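Wendelin Sutter
Monday, December 10, 2018

A few posts on renting out half a workshop, as several people have asked how we set ours up. Long one, sorry. 1/

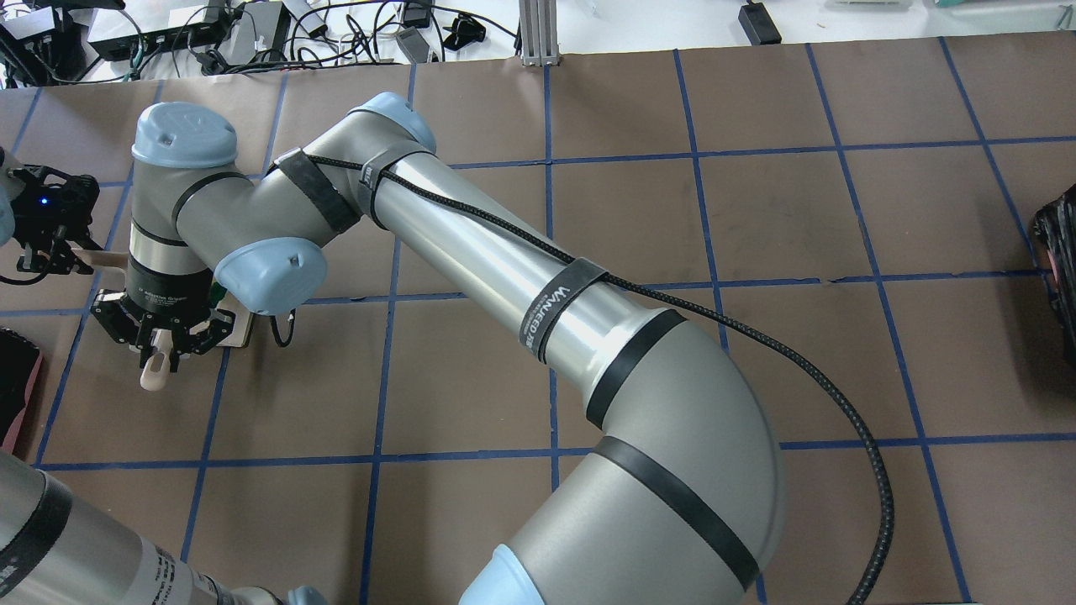

We took the unit on Leitner Lane in July. It was more floor than we needed and the landlord wouldn't split it, so the choice was to pay for the lot or find someone to share. 2/

The first thing to sort out is whether your lease lets you sublet at all. Ours said "not without written consent". I asked by email, got a yes by phone, and then had to chase for three weeks to get the yes in writing. Don't let anyone move in until you have it. 3/

Second is insurance. Our policy covered us and our own stock. It didn't cover another business working under the same roof. Adding that cost us £71 for the rest of the year. The broker had offered a whole new policy first, so do ask. 4/

Nadja Bachmann (upholstery, mostly dining chairs) was the first to answer the advert. She came to look twice, once in the morning and once after dark. The second visit was to see what the car park was like at night, and I should have done the same before I signed. 5/

We agreed a rent per month with everything in it except electricity. Flat rate is easy to explain and easy to pay. Electricity we put on a sub-meter. An electrician fitted it in an afternoon. 6/

I'd been told to split the bill by floor area. That would have been unfair to Nadja, who runs a sewing machine and a kettle. I run a dust extractor and a kiln. 7/

Notice period: we wrote down one month each way. Looking back it's too short for me and probably for her as well. Moving a workbench and 20 bolts of cloth isn't something you do over a weekend. The next agreement will say three. 8/

Heating has been the main argument. The blower at the Zakham Road end does the whole building or none of it. I like it cold when I'm moving about. Sitting at a machine all day is different. We settled on 8 till 11 in the morning and then see. 9/

Noise was less bad than I expected. I do the loud jobs before ten or after four, and there's a sheet on the door where either of us can write in a phone call or a customer visit. It gets used maybe twice a week. 10/

Deliveries took some working out. Couriers will leave anything with anyone. We lost a box of zips for nine days behind my timber rack. Now there are two shelves by the door with names on, and parcels go on the right one or they go back in the van. 11/

Deposit: I asked for one month's rent and gave a receipt. Keep it in a separate account if you can. I didn't at first and it got spent on a bandsaw blade and a tyre. It has been put back. 12/

Put the shared things on a list. Ours has the kettle, the fridge, the hand truck, the long ladder and the big vice. Anything not on the list, you ask. 13/

Cleaning is still not right. My dust gets on her fabric whatever I do. We hung a heavy curtain from a Rultov rail between the two halves and it helps more than the extractor did. She covers the finished chairs overnight too. 14/

Keys. Two sets each, and the alarm company has both our numbers. Work out who they ring first. We hadn't, and one night in autumn they rang neither of us. 15/

Svenja Thaler asked me whether it's worth using an agreement template off the internet. I started with one and crossed most of it out, as it was written for offices. In the end ours was two pages in plain English and I paid a solicitor £100 to read it. She changed one clause, on what happens if I lose my own lease. 16/

On tax — the rent is income and you have to declare it. Our bookkeeper also wanted to know if we were charging VAT. We aren't. Ask your own, the answer depends on the building and on what your landlord has done. 17/

What we save: a bit under half the rent, once the insurance and the sub-meter are taken off. The first two months we saved nothing at all. 18/

Would I do it again? Yes, with the longer notice and the curtain up from day one. I'd also measure the door. Nadja's cutting table came in through the window with Valentin Mayrhofer on one end and me on the other. 19/

Happy to send a blank copy of our agreement to anyone who wants it, just message me. I'm away until Thursday so it may be the end of the week. 20/

Adding one, as Luzius Riedl has just asked about business rates. Ours are still in one name and I pay them, and the flat rent takes account of it. The council may want to assess the two halves separately. We've written to ask and haven't heard.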